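Setting up the Raleron cell
Student project report, Flendley, 9 November 2021

We spent 12 days on the simulated cell and I am still not convinced it was ready. The arm hangs over a perforated table, and the gripper offset had to be entered by hand.

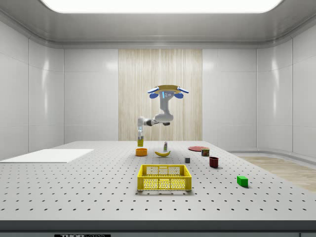 The old value was 5 mm out. The Udmont guide says to recheck it after every 30 runs, but gives no evidence for that.

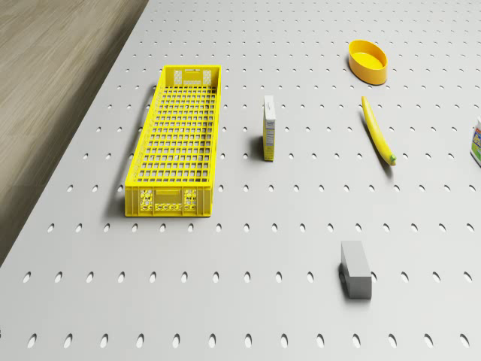 Teoh thought 30 was a guess and wanted a check each morning. We logged 592 runs, which proves less than it sounds.
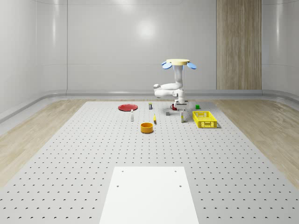 One reader of the draft asked whether the offset drifted at all, or was simply typed in wrong. I can't say. We repeat the test in December.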